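Trolen Word Lists

Version 2, March 2019

Trolen is a set of plain word lists for spelling practice, grades 2 and 3. It holds 2000 words in all, of which 700 are marked as core. Signe Thorlacius and Kwesi Sowah put the lists together from classroom handouts. Comfort Essien checked the spellings.

Files

core.txt — one word per line, lowercase
extra.txt — same layout, less common words
pairs.csv — words that sound alike, with a short sentence for each
notes.txt — changes since version 1

All files are UTF-8 with Unix line endings. There are no accents or hyphens in core.txt. A few hyphenated words remain in extra.txt.

Building

The lists ship ready to use. To sort them again after an edit, run make lists in the top folder. The script needs only a shell and sort, and any old desktop will do.

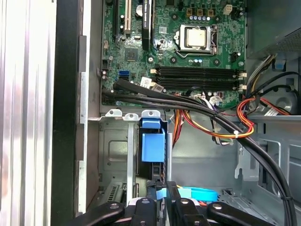

Open desktop tower, processor in its socket.

Set LC_ALL=C first or the order will differ between systems. The December release had this wrong and apostrophes ended up in odd places.

Known problems

"Gray" and "grey" both appear in extra.txt. The sentence for "their" in pairs.csv is too long to print on one card. Plurals are uneven — Arturo Melis has a list of the missing ones, and they will go into the next version.

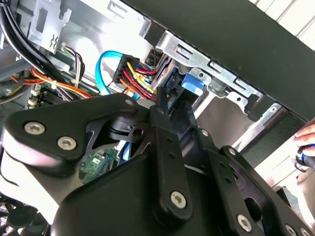 Please send fixes as a plain diff against the text files. Changes to pairs.csv should keep the column order: word, match, sentence. Do not sort that file, the pairs need to stay together.

License

Free to copy and change for any use. Credit to the Trolen word lists is welcome.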